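Kunwood Community Learning Center
Annual Premises Safety Inspection -- Checklist and Comments
Inspection date: August 24, 2020
Areas covered: ground floor, upper floor, rear stair, storage

Ratings: S = satisfactory, A = action required, N = not applicable

1. Exits and escape routes

1.1 Final exit doors open without a key: S
1.2 Corridors clear to full width: A
Two stacks of folding chairs were found outside the upper floor meeting room. They are to be moved to the Mumdale store before classes resume.
1.3 Exit signs lit and readable: S
1.4 Rear stair handrail secure: A
The lower bracket moves under hand pressure. The same comment was entered in July and remains open.

2. Fire equipment

2.1 Extinguishers in place, pins and seals intact: S
There are 13 units on the register. All were located.
2.2 Service tags in date: A
The unit beside the kitchen door is overdue. Trerkard has been asked to attend.
2.3 Alarm call points unobstructed: S
2.4 Weekly alarm test recorded: A
Entries are missing for two weeks. The log must be completed on the day of the test and signed by the person who carried it out.

3. Electrical

3.1 Panel doors closed and labeled: S
Circuit 7 has been relabeled since the last inspection.
3.2 Portable appliances tested: S
The register lists 113 items. Retired items should be struck through and dated, not erased.
3.3 Extension cords used for temporary purposes only: A
One cord in the front office serves a copier on a permanent basis. A wall outlet is to be installed.

4. Kitchen and restrooms

4.1 Hot water at hand basins within set limits: S
4.2 First aid kit stocked: A
Burn dressings are past their printed date.
4.3 Floor drains clear: S
4.4 Cleaning chemicals locked away: S

5. Floors and furniture 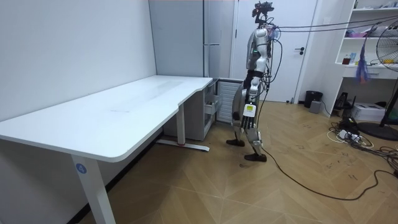
Thư Nghiêm

5.1 Wood floors level, no raised blocks or splinters: S
The parquet was checked in each room where it is laid. The finish is worn at several doorways -- this is a matter of appearance and does not affect the rating.
5.2 Carpet edges fixed: A
The strip at the library entrance has lifted over some 50 inches. Temporary tape is acceptable until the Đặng flooring crew can attend.
5.3 Shelving anchored to walls: S
5.4 Entrance mats lie flat: S

6. Records and follow-up

6.1 Previous report available on site: S
6.2 Open actions assigned to a named person: A
Tài Vi will hold the action list for the upper floor. The ground floor list has no holder at present, and one must be appointed before this report is filed.
6.3 Accident book up to date: S

Items rated A are to be closed or given a target date in writing. Item 1.4 takes priority.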